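Stovard Reuse Center
1/9
The center accepts retired desktop computers from households, schools and small offices throughout the year. The following posts set out how a tower is taken apart, what is kept, and what donors are asked to do before drop-off.
41 comments

2/9
Before bringing in a computer, please copy any files you wish to keep. The center is unable to return documents, photographs or other data once a machine has been accepted. Passwords are not required and should not be written on the case.

3/9
Each tower is given an intake number and a paper sheet. The sheet stays with the machine until the last part has been removed. Keyboards, mice and monitors are logged separately and may be left at the Leone Street counter during regular hours.
17 shares

4/9
The side panel comes off first, and the tower is laid on its side with the open cavity facing up. In this position the power supply, the motherboard, the memory slots and the drive cage can all be reached without turning the case again.

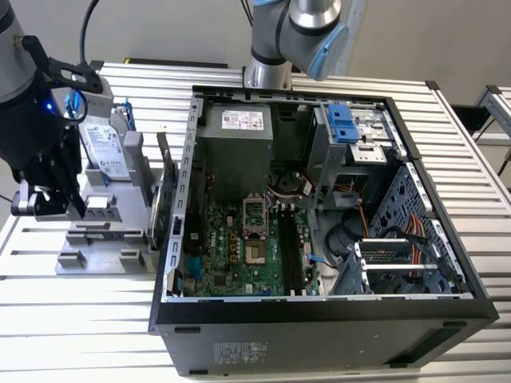

5/9
Drives. Hard drives are handled apart from all other parts. The serial number on the white label is copied to the intake sheet and checked by a second member of staff. Drives are then wiped or shredded, according to the choice marked on the donor form. If no choice is marked, the drive is shredded. A certificate is available on request and is normally sent within 17 business days.

6/9
Processors and memory. Processors are lifted from the socket by the edges and stored in individual trays. Memory modules are sorted by type and size. Working modules go to the Wetar Refurbishing Program, which prepares complete desktops for adult learners.
100 shares

7/9
Power supplies and cables. Power supplies are tested under load and are never opened at the center. Data cables in good condition are coiled, tied and returned to stock. Wiring with cracked insulation is sent for copper recovery. Loose screws are collected by size, and donors are welcome to ask for a small bag of them when repairing equipment at home.

8/9
During the last program year the center received 3068 desktop towers. Of these, 1486 were rebuilt and placed with new users. The remainder supplied spare parts or were sent to the Clivau yard for metal and plastic recycling. Cases with bent frames are recycled in every instance.

9/9
Drop-off is free of charge for up to five machines per visit. Larger donations require an appointment, and a loading cart can be reserved at the same time. The center will close at noon on the final working day of December, and intake will resume in the new year. Questions regarding donor forms may be left in the replies to this post.
23 comments

Recent posts
Donor form: which box to mark for data destruction
Laptop batteries: accepted types and packing instructions
Wetar Refurbishing Program: how to apply for a desktop
Clivau yard: winter hours for scrap metal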